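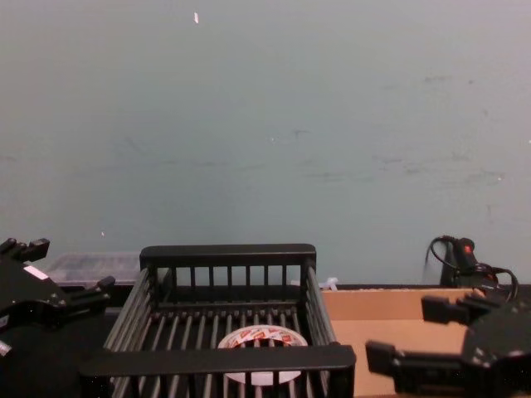
3. Sorting the tape and small supplies

The Greritz packing guide says a bench set up its way will "stay tidy on its own." We have not seen a bench do that. What does help is giving each kind of thing one container and keeping the number of containers low. An open-sided basket is a fair choice for tape in use: a roll with red and white print lying flat on the slats is easy to spot from the front. Small white plastic bits left standing between containers are easy to lose, and no basket with gaps in it will hold them.

1. Clear the work surface back to the wall.
2. Put the black rack in the middle, long side facing you.
3. Set an open cardboard box next to it for spare rolls. Any box will do. The Gonel insert (part 744) is sold for this job and we could not find a reason to buy it.
4. Put clips and ties in a container with a lid.
5. Lay rolls flat. Standing them on edge is supposed to save space - try it and see how far they travel.
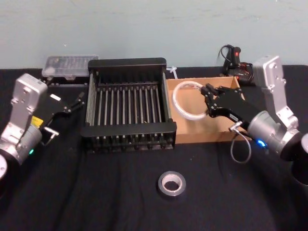
Fig. 3-2. Rack at the center of a cloth-covered table, tape in the cardboard box.

Note: A tablecloth is optional. It is said to protect the surface, but it also bunches up when a rack is dragged over it. Lift the rack, smooth the cloth, set it down again.

Caution: Do not store blades in an open-sided basket, whatever the label on the basket claims.

6. Check the layout after 15 packages. If you have been reaching across the rack for tape, swap the box to the other side.

Section revised by Flora Cairns, Aug 10, 2021. For shelf labels, see form 412.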